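The white table by the curtain has become the place where everything gets put down. I bought it second-hand in Grindstead and for four months I did very little to it apart from push things to one side. In March I decided to sort it out properly, starting with the wicker basket, which had turned into a home for cloths and anything small enough to drop in.

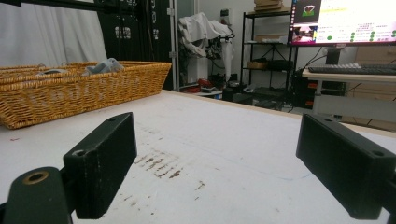

Pultitlow Notes, issue 458

The brown streaks are the worst of it. I don't know what they were — gravy, wood stain, tea — but they're smeared in lines. Washing-up liquid first, then bicarb on a damp cloth, left for three minutes. I won't use a scouring pad on white, as it dulls the top and then every mark shows. The thin blue line looks like pen, so that gets a dab of surgical spirit on cotton wool.
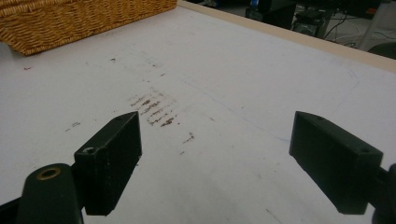
Naima Morsy wrote to say that bicarb scratched hers, and she'd try a plain rubber first on the scuffs, then warm water and nothing else for a day or so. I've got a rubber in the drawer so I'll do the grey marks with that. The cloths are going in the wash tonight and the basket can live on the floor.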